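Stenar Robotics Club: About Us

The Stenar Robotics Club is a student group at Brostitz Technical School. Members program a two-armed mobile robot in a simulated house and study one subject per year. The current subject is doors and handles.
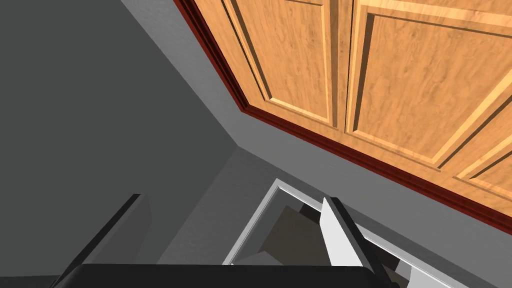

Page last changed: 28 December 2023

The house model is called Oltano. Wall cabinets, hallway and rooms are all rendered, and gripper views are stored with each run. The archive holds 1007 runs.

Room doors are the main exercise. One gripper closes on the lever while the other arm works at the gap between the doors.

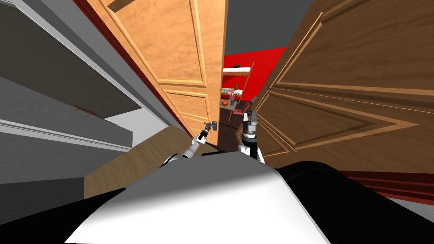

What members work on

New members start with handle approach: jaws open, palm below the handle, shaft of the handle just above the space between the fingers. 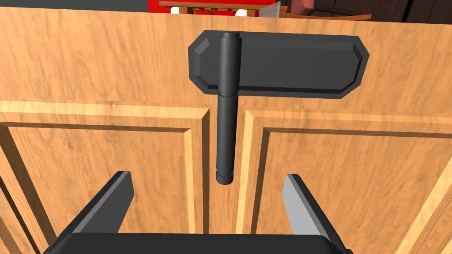
Approach scripts are written in Kan, the club's own command set, which has 112 commands. Teams have up to 5 members. The entry task is set in March.

Navigation follows in the second term.

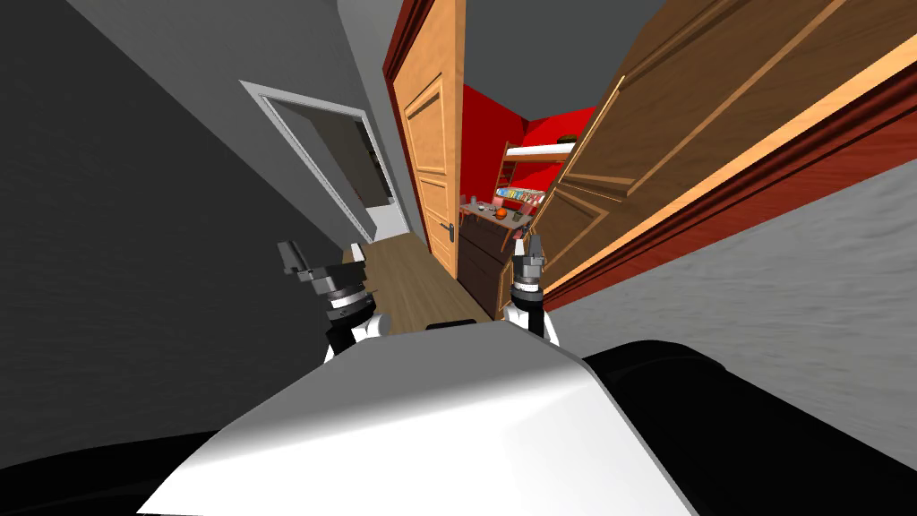
Hallway and double doors, Oltano house model

102 shares · 5 comments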